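9 September 2026
By Dagim Habte

Movies used to trust us to sit still. I thought about that last month at the Kondano, watching Bence Farkas's new drama, Claka. It runs 80 minutes and could lose 60 of them to explanation. A ferryman quits his job, then tells his sister why, then tells his priest, then tells us in voiceover.
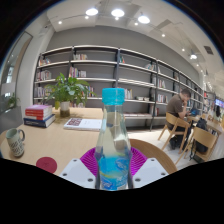
A bottle with a turquoise cap.

I don't blame Farkas alone. Most dramas I have seen since February do the same thing. Someone upstream is afraid we will look at our phones, so every feeling gets said out loud. Ákos Gál plays the ferryman, and he has a face that could carry the whole story. The script keeps talking over it.

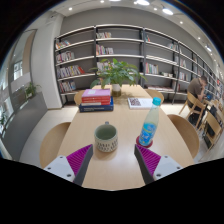 What silence can do

Compare Asanka Weerakoon's Fodor, which played the same theater to a much smaller crowd. Its two leads barely speak in the first half. You learn they were married from the way she hands him his coat. I missed a plot point and had to work it out on the walk home. I would like more movies to let me do that, even if I get it wrong.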